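# Cleaning a printed wipe-clean tablecloth

A glossy printed cloth hides dirt well until the light catches it, and then every crumb shows. The method on this page is for the plastic-coated kind used on kitchen, utility room and craft tables. It takes up to 46 minutes including drying, most of which you can spend doing something else.
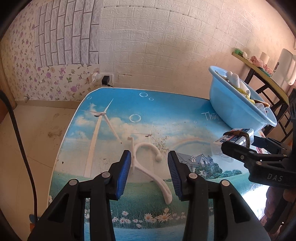

## What you need

- A plastic washing-up basin
- A soft sponge, plus a second one for rinsing
- Household gloves, if your hands are dry or sore
- Washing-up liquid
- A dustpan and a soft hand brush
- Two dry cotton cloths or an old tea towel
- A plastic clothes hanger with clips, if the cloth is small enough to hang

Don't use scouring powder, wire wool or the green side of a sponge. They dull the gloss, and on a picture print the dull patch is very obvious in areas of plain colour such as sky.

## 1. Clear the table

Take everything off, including small things that live there all week: hangers, pegs, lids, bits of plastic packaging. Put the small pieces in the basin for now and carry them away together. Wipe the underside of anything that has been standing in crumbs before you put it back.

## 2. Get the dry dirt off first

Brush from the far edge towards you and catch the crumbs in the dustpan. Go over it twice. If you wet the cloth with grit still on it you will rub fine scratches into the surface, and these can't be polished out.

Check the edges of the table as well as the middle. Crumbs also get under the cloth, so lift each side in turn and brush the table top.

## 3. Wash

Fill the basin with 3000 ml of warm water and add one small squirt of washing-up liquid. The water should be comfortable for your hands. Very hot water softens the coating and can leave the cloth rippled.

Wring the sponge out well. Work in strips from one end of the table to the other, overlapping each strip a little. Change the water when it turns cloudy.

For dried-on food, lay a wet cloth over the spot for five minutes and then wipe. Don't pick at it with a knife.

### Stains that stay put

- **Tea and coffee:** bicarbonate of soda mixed to a thin paste with water. Leave for ten minutes and wipe off.
- **Felt pen:** a little surgical spirit on cotton wool. Try a corner first, as it can lift the print on cheaper cloths.
- **Candle wax:** let it harden, then push it off with the edge of an old plastic card.
- **Grease:** neat washing-up liquid on a damp sponge, then rinse.

## 4. Rinse and dry

Empty the basin, refill it with clean water and go over the whole cloth with the second sponge. Soap left behind dries to a grey film that people often mistake for wear.

Dry with a cotton cloth, again in strips. Turn back the edges and dry the underside too, particularly on a bare wood table, where trapped damp will leave a white mark.

A small cloth can be clipped to a hanger and left over the bath. Large ones are better left flat on the table.

## 5. Put it away, or put things back

Leave the surface bare until it is fully dry. If you are storing the cloth, roll it around a cardboard tube with the print facing outwards. Folding leaves creases, and after a winter in a drawer the print may crack along them.

Rinse the basin and sponges, squeeze the sponges out and stand them somewhere airy. Hang gloves up by the cuff, or stand them upright so that air gets inside.

## How often

Brush daily if you eat at the table. A full wash once a fortnight is enough for most households, with spills wiped up as they happen.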